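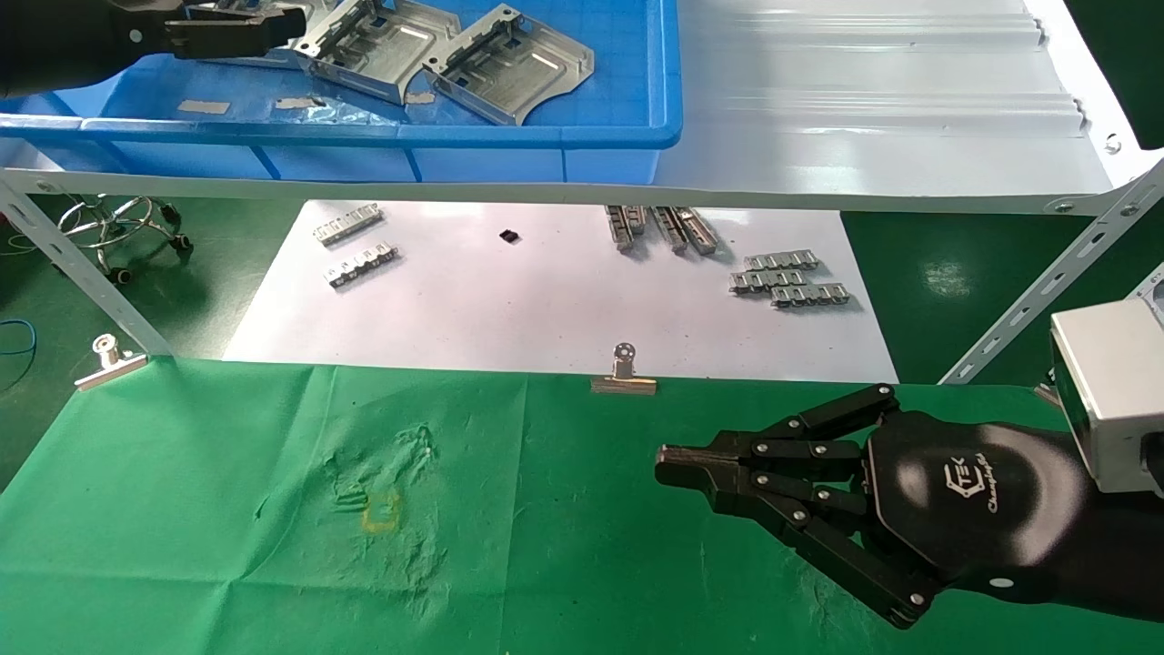 Metal housings in a blue tray.

Customer feedback checklist, Zetville service desk
Checked 2024-11-24

Survey sent within 3 days of the call: OK
Opt-out link works: OK
Comment box takes 400 characters: Fails, stops early. Rinaldi to fix.
Complaints answered: Two still open.

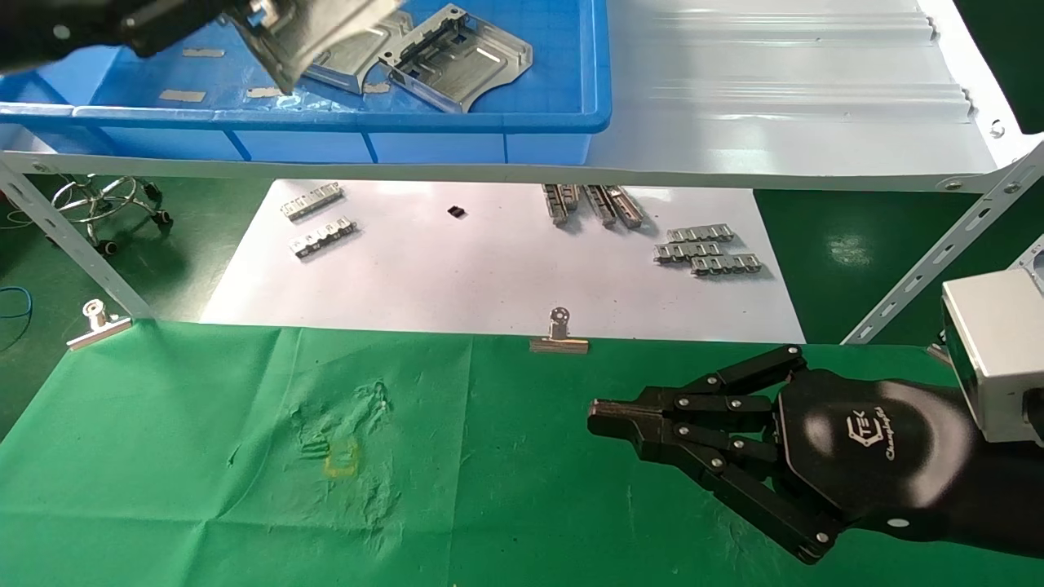 How long do we keep survey replies?
Thirty days with names on, then only the scores stay on file.

Call script matches survey wording: Not checked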